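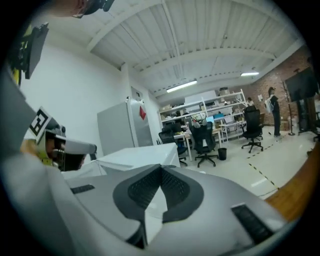 Daher Workrooms: Questions We Hear a Lot

Last updated March 3, 2019

Thanks so much for taking an interest in our rooms! Most of what follows comes straight out of emails people have sent us, and if yours isn't covered, please write to Hanan Haddad at the front office. She reads everything and likes a long message.

How big is the building?

The whole floor is 2,725 square feet, divided into workrooms of different sizes, plus the hallway, the restrooms and a little kitchen with a sink that everybody shares. If you're trying to work out whether your tables will fit, send us their measurements and we'll walk over with a tape measure.

What are the walls and ceiling like?

Plain white, with some red brick. The ceiling is corrugated metal with white steel beams running across it, and we've left it open because we like the height (and so do the people with tall shelves). Heavy rain can be pretty loud up there, so if you record sound or spend your day on the phone, do come by in bad weather before you sign anything.

Is there enough light to work by?

We think so, though eyes differ! The rooms have long fluorescent fixtures on the ceiling, and they give a bright, even light that is good for sorting, packing and bench work. Painters and people who match fabric often bring a lamp of their own, and you're very welcome to do that. If a tube starts to flicker, tell Elias Hijazi and he'll change it, usually the same day.

Can I use the shelving?

Yes, the shelves are part of the rent. Put the heavy things low, please, and leave the top shelf for boxes you can lift down comfortably with one person on the step stool. We ask that nothing stick out into the walkway. If you need more room than the shelves give you, Skima sells a unit that several of our tenants have bought and been happy with, and Elias can help you put it together if you give him a few days' notice.

May I hang things on the walls?

You may, and we only ask to hear about it first. Hooks, rails and small boards are fine. Please don't hang anything from the beams or the ceiling without talking to us, even something light, and please don't paint over the white. We had a very nice mustard-colored wall once and it took four coats to get rid of it.

Are there security cameras?

Yes, small ones on the ceiling. The recordings are kept for 7 days and then erased. If something of yours goes missing, let Hanan know as early as you can so she can look while it's still there.

What does a day pass cost?

A day pass is $40, and it covers the room, the shelves, the lights and the coffee. Monthly rates depend on the room, so ask us and we'll send you the current sheet.

Can I share a room with someone?

Of course! Plenty of people do, and two names on one agreement is no trouble at all. Just settle between yourselves who gets which shelf before moving day. We've watched a few friends try to work it out with their arms full.

How do I get in, and where do I park?

Come in by the side door on Grukis Lane, next to the bike rack. Parking is along the fence, and for loading you can pull right up to the door as long as you move your car afterward. Our neighbors at Plellitz get deliveries in the mornings and need that lane clear.

What do I have to do when I leave for the day?

Sweep around your tables, take your food trash with you, and switch off the lights if you're the last one out. Tools and materials can stay where they are on a monthly agreement. With a day pass, everything goes home with you.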